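Notes from the Bench: Looking After the Two-Arm Table

If you have walked past the back half of the Wodura workshop lately and wondered why people keep crouching beside the robot table with a hex key between their teeth, well, it has been upkeep season, and I promised Kartini Sumampouw I would write some of it down before we all forget what we did. She has looked after this cell from the day it was bolted together, and most of what follows is hers, with my rambling wrapped around it.

We start with the frame, always. The black rails that run around the wooden top carry both arms, so any looseness in them travels straight up into the shoulders and out to the fingertips, where it looks for all the world like a software problem. (Ask me how many afternoons I have lost to that one!) Kartini's habit is to go corner by corner, checking every bolt on the bracket plates with the short key, snug and then a small nip more. Please don't lean on the long key. The slot nuts will turn in the rail if you do, and then you are fishing for them with a magnet and using words we don't print in this newsletter.

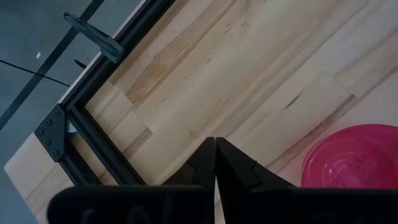
The wrist camera's view past the gripper fingers, with the corner bracket at left.

After the frame come the fingers. They are plastic, and they wear mostly along the inner faces and at the very tips. Close the gripper slowly and look down between the tips with a flashlight behind them. You want an even sliver of light from top to bottom. If it pinches at one end, loosen the finger at its base, square it up and try again. Heden sends us the replacements in pairs and we swap them in pairs, even when only one looks tired. The old set had gone 1277 cycles by the counter when Tumelo Hlongwane changed them, and he was rather proud of that, so I said I would mention it.

The wrist camera gets a wipe with a dry lens cloth at the same time. Dry, please! Then pull up the picture on the screen and make sure the fingertips are where they were last month. Tumelo keeps an older picture taped inside the cabinet door for comparing, and I have never found a better method than holding my nose close to the one and then the other.

Cables are the long job. Each arm needs enough slack to reach the middle of the table and fold back again, and no more than that, or the loop at the wrist will sooner or later catch on a bowl. Move the arm by hand with the power off, all the way out and all the way home, and watch the cable the whole time instead of the arm. A tie that has gone stiff gets cut and replaced. The bundles at the base should hang freely down the side with no weight pulling on the plugs.
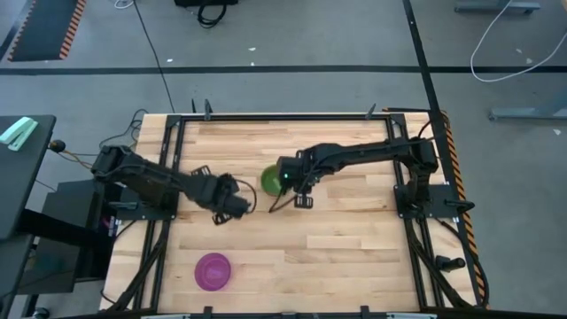
Both arms over the table, with the green and purple bowls on the wood.

Once everything is tight we run the bowl routine, which is simply picking up and setting down at a slow speed, 80 times, with somebody standing by the stop button. The bowls are nothing special, but they are light and slippery, and they show up a lazy finger very quickly. Should a bowl land crooked more than once, go back to the fingers before you touch any settings. Kartini would like that last sentence in capitals, but I talked her down.

The log is in the green binder on the Halim shelf, next to the spare ties. Write down what you tightened as well as what you replaced, and put your initials by it. The next full going-over is in September, and if you would like to learn how it's done, come and find either of them. There is usually coffee, and there is always another bolt.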